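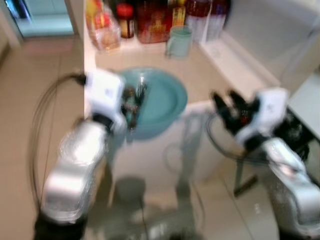 Home Management 1 -- Unit 4: Counters, Bowls, Cutlery
Notes for 2/24/00
Instructor: Jaqueline Cárdenas (lab section: Malachy Hanrahan)

Leftover from last time: drawer liners. Read the Corkmont handout if you missed it, not going over it again.

1. Counter zones
Prep, landing, drying. Small kitchen = one stretch of counter does all three. Decide which before you start, then stick to it till the job is done.
White counters show everything. Wipe first, then set things down, then wipe again at the end.
Front edge -- keep clear of glass. Wide shallow bowls ok there for a short job if you're standing right at it, otherwise push back.

2. Bowl as a holding place
Cheap trick from Refugio Sandoval's catering days. Forks and spoons go in a wide bowl, handles up, while you clear everything else. One trip to the drawer insted of nine.
Handles up so fingers stay off the part that goes in the mouth.
No sharp knives in the bowl. Ever. Knives get washed and put away by themselves.
Shallow bowl tips if you load one side. Spread them out or use less.

3. Sorting
Take a small bunch by the handles, lay flat on a towel, sort by type, then drawer.
Forks first (they tangle).
Anything with food stuck on goes back to the sink, don't "get it later."
Damp cutlery in a closed drawer = spots. Dry it.

4. Floor and lower cabinets
Do last. Crumbs come down from the counter so no point doing it before.
Light tile: sweep, then damp mop. Cabinet fronts get a cloth, top to bottom, dont soak the edges.

Eliseo asked about wood handles -- no soaking, hand dry. Will be on the quiz.

Homework
Zamudio ch. 3, the section on drawers. Skip the silver polish part.
Sketch your own counter at home, mark the three zones. Pencil fine. 300 words on what you'd move and why.
Lab groups: see Adel Ragab if you still dont have one. Bring two dish towels, clean.

Next: pots, lids, where lids go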